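Our Day at the Cavora Fan Fair

We drove up to Vundadstead on Wednesday for the Cavora fan fair, my sister and I, both hopeless fans of the show since the very first wedding episode (yes, I cried, and yes, I'd cry again!). We were numbers 314 and 315 in line, and by the time the doors opened we knew the love lives of half the people near us.

The costume room came first, and I could have stayed there all day. The Mendonça wedding gown has 835 beads sewn on by hand, the card said, and it looks so much smaller than it does on TV.

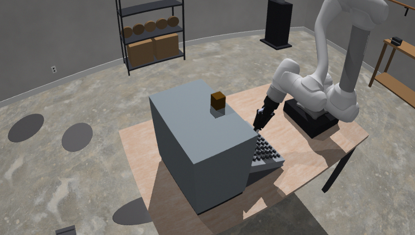
After lunch we squeezed into the Nollen Room for the cast panel, where the two leads told the story of how they met at a bus stop, long before either had the part. They still finish each other's sentences, bless them, and my sister squeezed my arm black and blue. Autographs were limited to the first 100 people, so we missed out and had pie instead.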